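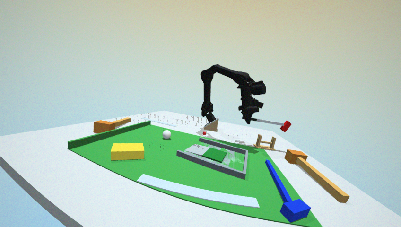 4.2 Setup and first use of the Lokberg kit

Last updated: Friday, September 10, 2021
Filed under: Robotics > Simulation Tools > Product Reviews

Lokberg is a paid simulation kit from Ilorstead. One arm model, one gripper, a set of tabletop tasks and a scoring script. We bought the lab license in August and ran it next to Greenwood, the free package we had used up to then. This section covers setup, the tool tasks and what we would want fixed before renewing. Training results are in 4.3.

Install went fine on two of our three machines. The third needed an older graphics driver, which the manual does mention, but only in the appendix. Base license covers 36 task files. Of these, 19 loaded without edits. Most of the rest wanted a path changed by hand – annoying, not hard. Two never loaded and support has the ticket.

We spent most of our time on the ball-and-mat group (Figure 3). The arm holds a long tool with a red tip over a white table, with a green mat laid across it and a small white ball resting near the top of the mat. Low walls, a yellow block, a gray enclosure with a small green pad in it. Other hammer-like tools lie on the mat and on the table. All of these are separate bodies in the task file, so they can be moved or taken out one at a time. We left the default layout alone for the runs reported here.

Each run starts with the tool already in the gripper. That skips the grasp completly, and buyers should know it. If picking up a tool is the skill you care about, you have to write that start state yourself, and the manual gives half a page on it. Greenwood makes you do the grasp first, slower to train but closer to what we need on the real bench.

We logged 900 runs with the stock controller. No tuning. Same seed list for both packages. In 31 of them the tool slipped in the gripper before any contact with the ball, and the scoring script marked those the same as a plain miss. We split them out by hand from the contact log. A slip flag would be a small change, and we have asked for it.

Contact settings next. Friction between tool and gripper is one number for the whole tool, so handle and head can't be set apart. Okumley, the add-on sold seperately for contact tuning, is meant to cover this. We had the trial version only. It let us set the head alone but would not save the file, so nothing from Okumley is counted in our tables.

Docs are short and mostly correct. Support answered within two working days each time. Price per seat is fair for a small lab, less so for teaching, where every student machine needs its own key. Renewal for us depends on the start states and the two dead task files.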